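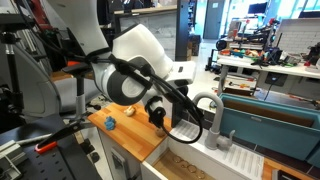

The sink end of the worktop, with the rings drawer open.

In praise of the drawer with hardly anything in it

I love a nearly empty drawer. I mean a proper one, wood all through, with a few metal rings sliding about in the bottom and plenty of bare floor to spare! My old kitchen in Vundale had none. Every drawer jammed, and I once tipped the worst one out on the table and counted 479 things, including 2 corkscrews and not one that worked.

People will tell you it's wasted space. I say it's the nicest space in the kitchen -- you pull the handle, you see what you've got, you shut it again. The same goes for a wooden worktop. Let a toy duck live on it if you like (I would), but leave enough bare wood to put a loaf down.

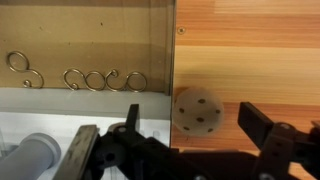

Bent wire deserves a shelf

And then there are the odd bits. Three pieces of curly wire in a dull brassy colour, all loops and little hooks, set out along the back of a compartment where the light catches them. Lovely! In a jar they'd be a tangle. Give them a shelf and you start noticing the curves, and how a small ball with holes in it looks rather good nearby. I've cleared one at home for exactly this, and so far it holds a bent key and a spring.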